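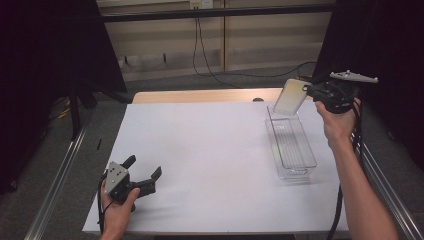 Delacroix, April

Ticket: Tistetano stock sync to Prundik storefront stops partway, no error shown
Status: solved (mostly), leaving it open for one leftover question
Posted in: Imports and sync

Hi all! I'm going to write this one up as a running log, partly so support can see what I tried and partly so I remember it myself when it breaks again next spring. I run a small phone accessory shop (cases, screen protectors, cables, the little rings you stick on the back) and I keep stock in Tistetano and sell through a Prundik storefront. The two have talked to each other fine for a couple of years. This month they quit doing that.

What I have: 1,817 items in Tistetano. What showed up on the storefront after the nightly sync: 1,137. The sync page said "Completed" with a green check mark and everything. I only noticed when a customer emailed asking why the case her sister bought wasn't listed anymore.

Setup, before somebody asks: Tistetano desktop on a Windows laptop, Prundik connector on the standard plan, sync set for 2 a.m. One warehouse location (Prevcombe) plus the shop shelf. No custom fields except "shelf bin." I did add a bunch of new spring stock right before this started, which I should have put at the top of my list and did not.

7:40 a.m.
Ran the sync by hand. Same result, 1,137. Took maybe four minutes. Green check mark.

8:05 a.m.
Logged out and back in on both sides, disconnected the connector and reconnected it. It asked me to confirm the currency and the tax region again, which scared me a little, but the prices came through okay. Still 1,137.

8:30 a.m.
Went looking for a plan limit. I found an old help page that talks about 1,000 items per batch and figured that was it, case closed, time to pay for the bigger plan. But a batch isn't a cap. It just sends the first 1,000, then starts another batch with the rest. So the first batch was going through whole and the second was quitting after 137. I wish I'd done that subtraction an hour earlier, but okay – at least now I knew which part of the list to stare at.

9:15 a.m.
Opened a chat with support. They asked for the connector log, and I didn't know there was one. It's under Settings, then Connections, then the three little dots, then "Download activity." The file is long and most of it is just "ok ok ok," but the second batch ended with a line that said "unexpected end of field." No item number, naturally.

10:00 a.m.
Shop opened, so there's a gap in here. Sold two cables and a screen protector, and spent twenty minutes getting a bubble out of the screen protector.

1:20 p.m.
Exported the whole item list to CSV, sorted it the same way the sync does (by date added, oldest first – that's in the connector settings too) and went down to the row right after the last one that made it. It was a screen protector with 6.7" in the title. Just the one inch mark, typed as a straight quotation mark. The file was treating that as the start of a quoted bit and then swallowing everything after it while it looked for the other one.

I'd used inch marks before, but it looks like all my older items say "6.7 inch" spelled out. The spring stock I typed in a hurry.

1:35 p.m.
Did a search for every straight quotation mark in the title and description columns and changed them to "inch" or took them out. There were more than I'd like to admit, and one was in a description I'd pasted from a supplier sheet. Ran the sync by hand again and got 475 more items! Very pleased with myself. I even told the customer her case would be back by the afternoon.
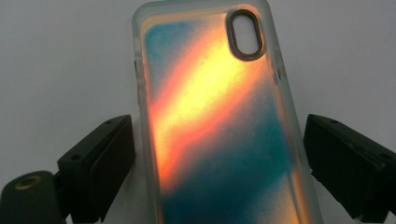

Clear case with the yellow, orange and teal back.

2:10 p.m.
It was not back. I added up what was on the storefront and I was still a couple hundred short of 1,817. No "unexpected end of field" this time. The new log said "duplicate code, skipped" over and over, and this time it did give the codes, bless it.

Looked up the first few. Every one was a case where I had entered color variants as separate items, and every one had a barcode starting with a zero. At some point I'd opened the supplier list in a spreadsheet program, which dropped the zeros off the front, and then the connector filled out the short codes in its own way and ended up with the same code for different items. I'm a bit fuzzy on that last part, so if somebody from Prundik wants to correct me, please do.

2:45 p.m.
Fixing it by hand would have taken me all night. What worked:

Go back to the original supplier file (I still had the email, thank goodness).
Start with an empty spreadsheet and use the import option, don't double-click the file.
Set the barcode column to Text before anything loads.
Save as CSV and don't open it again to "just check."
In Tistetano, use Update Existing and match on the shelf bin plus title, with the barcode box ticked as the only field to change.

Make a backup first. I did, and I needed it, because on my first try I left the price box ticked as well and put wholesale prices on everything for six minutes. Nobody bought anything in those six minutes that I know of.

3:50 p.m.
Ran the sync again. 1,817 in Tistetano, 1,817 on the storefront. Checked a handful of the variants on my own phone and they each open their own page with the right color name. Customer emailed back, happy.

The next morning
Let the 2 a.m. sync run by itself. All there, and the log is clean.

Two things for support, whenever you get to it:

First, could the sync page please not say "Completed" when a batch stops in the middle? Even a yellow check mark would have saved me a lot of time – I have no idea how many days those listings were missing.

Second, and this is why I'm leaving the ticket open: the Prevcombe quantities came across fine, but the shop shelf quantities on the repaired items all show as zero until I open each one and hit Save. I don't change anything, I only hit Save, and then the right number appears. Is there a way to do that in bulk? I tried "Refresh all" and it only refreshed the first page of results. I can get through them over a few evenings if I have to, but if there's a button I haven't found, point me at it.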